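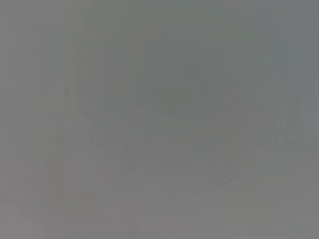 The equipment plan for the packing room went through four drafts before anyone thought to put the cameras on their own line. In the first three they were tucked under "arm, accessories," along with the cable clips and a sack of bolts. The wrist camera is the part that has to tell the arm where the shelf is, and on a view like this one, gray from side to side, a little darker toward the top, with one pale streak slanting up at the lower right, I couldn't point to a shelf if you paid me. There are some faint upright lines up near the middle. They might be shelving. They might be posts. I am the person who signs for things in this building and I would not sign for those lines. So the cameras have their own line now, and it's the first one under the arm itself.

This is the gallery page for the Hiltberg packing room, kept by me, Sumathi Poduval, purchasing. People who are planning to buy an arm of their own have been writing to ask what ours cost and what we left out. The answer to the first is "more than the quote." The answer to the second takes up the rest of the page.

What we're buying

Two bids came in, one from Virside and one from Troken. Virside sells you the arm, the gripper, the camera and the stand as a bundle, at a price that looks rounded by somebody in a good mood. Troken sells you the arm. Everything else is on page 3 of the quote, in smaller type, and you may pick from it as you would from a dessert cart. Troken was cheaper until I got to page 3.

I spent most of a week putting the two side by side. The bundle came with a gripper we'd have replaced, and the dessert cart had no stand at all, only a drawing of where a stand would go. I phoned to ask about the stand. They sent me a nicer drawing.

Lines that were in the first draft

Arm. Controller. "Accessories." Shipping. One day of training. That was it, and I remember being pleased that it fit on a single sheet.

Lines that are in the current draft

Arm, with controller.

Wrist camera, and a second one on the shelf as a spare. The spare costs the same as the first. I asked if there was a discount for buying two and was told there was a discount for buying 50.

Camera cable, 169 dollars. It has a connector on each end, same as the kind that costs nine. I have held both. The expensive one is rated for bending, and an arm bends it all day, so fine, we pay, but I want it on the record that I held both.

Lens cloths and covers. Small money. It was left off every draft until the last one on the grounds that it was small money, and then somebody bought them from the coffee fund.

Gripper fingers, three sets. Virside counts these as wear parts and Troken counts them as accessories. They arrive in identical bags.

Lights. Neither bid has any. Both bids assume, in a paragraph near the end, "suitable ambient illumination," and leave you to find out what suits. We've put in for two fixtures and an electrician.

Floor work. The stand wants a level floor. Ours has opinions. The low spot by the east door is staying where it is and the arm is going somewhere else.

Software support, yearly. The first year is included. The second year is the reason the first year is included.

Somebody's time. This one caused the most argument. A new arm needs a person near it for months, moving things, restarting things, looking at the camera view and deciding whether that's a shelf. If you don't budget for the person you still get the person, but they come out of shipping, and then shipping calls you.

About looking before you buy

Ask to see the wrist view during the demo. Both vendors will want to show you the arm moving, and it moves beautifully, and you will stand there nodding. Ask for the screen with the camera feed on it. Ask to have it left up while they run a full cycle in your own room with your own boxes. Save what you see. Then write into the order what the view has to show before you release the last payment. Ours says that a person who was not at the demo must be able to look at a saved view and name the shelf, the tote and the edge of the table. I wrote that sentence myself and the Virside lawyer changed "name" to "reasonably identify," so we know he read it.

I tried the test on the view at the top of this page with two people from the office. One said the curved outline over on the right was some piece of equipment. The other said it was nothing. I mark that as a fail, and it's handy to have one on file to show what a fail is.

On the old Gounder unit

We have a Gounder conveyor that predates all of us. Spare parts for it fill 111 lines on the inventory sheet, some of them for a model we never owned. I bring it up whenever someone says the arm will pay for itself by spring. The Gounder was going to do that too, according to a memo I found taped inside its cover. It runs well. It has never been asked to look at anything, and there may be something in that for the people who make the buying decisions, who are upstairs.

Where it stands

The order hasn't gone out. Finance wants the plan in April and would like the camera lines folded back in under accessories, to make the sheet shorter. I have offered to use a smaller font.

If you're doing a plan of your own and want our blank sheet, write to me and I'll send it. It comes with my comments in the margin, because I can't work out how to take them off.

Page updated January 18, 2026

Contact: Sumathi Poduval, Purchasing | © Hiltberg packing room | Back to top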